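Getting Sweatshirts Through the Wash in One Piece

My neighbour Hilkka Pelkonen dries everything flat, jumpers, tights, the lot, and after ruining two good tops in the tumble dryer I've come round to her way of thinking (it only took me most of the winter!). Sweatshirts are tougher than wool, of course, but the ribbing at the neck and wrists goes baggy long before the rest wears out, and then the whole thing looks tired.

So, turn it inside out, do up any buttons, and wash at 30 with like colours. Go easy on the softener, as it can leave the fabric feeling greasy. I use a small splash of white vinegar instead, nearly 100 ml, and no, you really can't smell it afterwards.
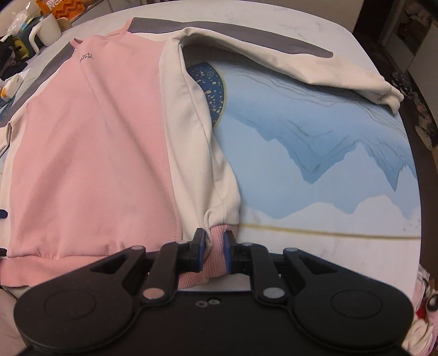 Pink and cream sweatshirt laid out face up, sleeve and all.

When it comes out, give it one good shake and lay it on a towel, then ease the seams straight with your hands and pat the cuffs back into shape. Don't tug at them! If a cuff has already gone slack, dip just that bit in hot water, squeeze it and let it dry bunched up small. It won't be like new, but I've rescued a good few school tops that way.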